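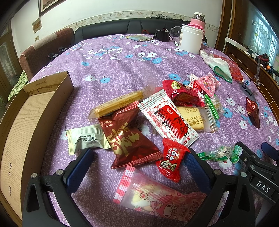
How to stop cotton bed sheets from losing color in the wash?

I bought two printed sheets last January and I wash them every Tuesday. After a few months the color on one of them became weak, mostly in the middle where we sit. The label says 40 degrees. I use a normal powder from Sollico and I dry everything on the balcony. Is it the powder, the water or the sun? I would like to keep the second sheet nice for longer.

Golnar Pakzad

Zofia Ziółkowski
I had the same trouble with my curtains and pillowcases. Please check first if your powder is for whites. Such powders often contain bleach, and it takes the color away little by little. Take a liquid for colors, turn the sheet inside out and wash it at 30. Do not fill the machine full, the fabric rubs on itself and the print suffers from this. For drying, the balcony is fine, but hang it in the shade or bring it in as soon as it is dry. If the weak place is only in the middle, I think it is also from sitting, and no powder will help you with that. I change the head end and the foot end every time I make the bed.

Kazimiera Sikora
vinegar!! my mother always did it

Jadwiga Czarnecka
Vinegar in the rinse can help to remove the rest of detergent, but it does not fix the dye. Please never mix it with bleach, the fumes are dangerous.

Filed under: Home > Laundry > Bedding
2,856 views

Comments

Leanne Catterall: I switched to liquid and my blue duvet cover looks much better than the old one did.

Golnar Pakzad: Thank you Zofia, I looked at the box and it is for whites. I am a little ashamed.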